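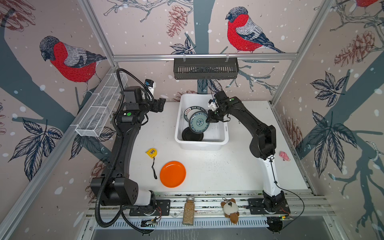
Is the new Fedeo voltage regulator a drop-in replacement for the old one?
Fedeo says it is, but the data sheet lists a different pin order for the smaller package, so anyone with finished boards should check before ordering.

31/08/2022

Parts seller Trummer has started taking orders for the Fedeo FR-7, a low-dropout regulator that the maker first showed in June. It is sold in reels and in cut strips, and the Brornham warehouse lists 687 pieces in stock.

The sales page calls the part "ultra quiet" and "ideal for any design." The noise figure behind the first claim was measured at a light load with a large output capacitor, a setup few hobby boards will match. The second claim comes with no figures at all. Fedeo has not published a noise curve for full load and did not answer our question about when one might appear.

The part comes in 2 packages. The larger one keeps the pin order of the older chip. The smaller one swaps input and ground, a change mentioned only in a footnote on page 3 of the data sheet. Trummer's product page uses the same drawing for both.

Garkomley, which sells a competing regulator, says its own part runs cooler. It offered no test data either.

Trummer accepts returns on unopened reels for seven days. Cut strips can't be sent back, so buyers who want to try a few pieces first are the ones left without a refund. The seller says a corrected drawing is being prepared but gave no date.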